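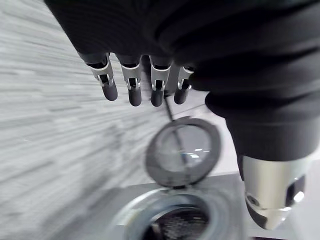

Je défends depuis des années une cause perdue, celle du message laissé sur le répondeur. Le vrai, avec le bip, le souffle avant de parler et la personne qui ne sait plus pourquoi elle appelait. Dans mon entourage, plus personne n'en laisse. On raccroche à la deuxième sonnerie et on envoie « rappelle quand tu peux », ce qui me met dans un état d'inquiétude épouvantable (qui est mort ?) alors que neuf fois sur dix il s'agit d'un plat à gratin à rendre.

L'opérateur Prevbridge, chez qui j'ai ma ligne depuis une éternité, m'a écrit en décembre pour m'annoncer que ma messagerie allait devenir « intelligente ». En clair, les messages seront transcrits, et l'audio effacé au bout de 14 jours. On me propose même, moyennant un petit supplément, de ne plus avoir de messagerie du tout. Payer pour ne plus rien avoir, il fallait y penser !

J'ai essayé la transcription, je ne suis pas bornée. Ma tante Ohemaa m'avait laissé un message de trois minutes au sujet d'un mariage, avec un long détour par le prix des chaussures et un fou rire au milieu. J'ai reçu un pavé sans virgules où le prénom du marié était devenu « Adonc ». Il s'appelle Adom Eshun, il est charmant, et il est désormais Adonc pour toute la famille. Du fou rire, aucune trace. Un blanc, deux mots collés, et on passe aux chaussures.

C'est là que je m'agace. Quand on me vend du texte à la place de la voix, on me dit que c'est la même chose en plus rapide. Mais le message de ma tante, son contenu, je m'en fichais un peu, je l'aurais appris de toute façon le dimanche au déjeuner. Ce que je voulais, c'était l'entendre chercher ses lunettes en parlant, se tromper de date, se reprendre, dire au revoir quatre fois. Elle a une façon de dire « bon, allez » qui annonce encore une bonne minute de conversation.

Mon ami Fiifi Nyarko trouve tout ça très égoïste de ma part. Pour lui, laisser un vocal, c'est imposer son temps à l'autre, l'obliger à s'isoler, à tendre l'oreille, à réécouter trois fois pour attraper un numéro. Il n'a pas complètement tort, surtout sur les numéros. J'ai moi-même noté un jour 745 là où il fallait un code de portail tout différent, et j'ai attendu sous la pluie un bon moment avant d'oser sonner chez les voisins. Je lui accorde aussi que les gens qui envoient neuf minutes de vocal depuis leur vélo, avec le vent et les klaxons, méritent qu'on les bloque.

Seulement, le répondeur avait une politesse que le vocal n'a pas — on appelait d'abord. On tentait sa chance, on était prêt à parler à quelqu'un, et le message venait par défaut, un peu pris de court. D'où sa maladresse, que j'adore. Personne ne recommence un message de répondeur pour avoir l'air plus décontracté. Les vocaux, si, et ça s'entend.

Et puis il y a ceux qu'on garde. J'ai encore dans un tiroir la microcassette de l'appareil de mes parents. Mon père y annonce qu'il est bien à la gare, que le train a du retard, qu'il prendra du pain. Voilà tout. Il ne savait pas qu'il laissait quelque chose, sinon il aurait pris sa voix de téléphone, celle des impôts et du médecin, et je n'aurais pas la sienne. J'ai plus de 1000 photos de lui rangées sur un disque dur et je les regarde rarement. La cassette, je l'écoute tous les ans, et je peux vous dire qu'il a oublié le pain.

J'ai donc répondu à Prevbridge que je gardais l'ancienne formule tant qu'elle existait. Ils m'ont remerciée par un message automatique, écrit évidemment. Depuis, j'embête tout le monde. J'appelle, je laisse sonner jusqu'au bout, et je parle après le bip. Ma nièce m'a demandé si j'avais un problème avec mon clavier. Fiifi ne les écoute pas, il me l'a avoué lundi. Ma tante, elle, me rappelle toujours, et toujours quand je suis sous la douche.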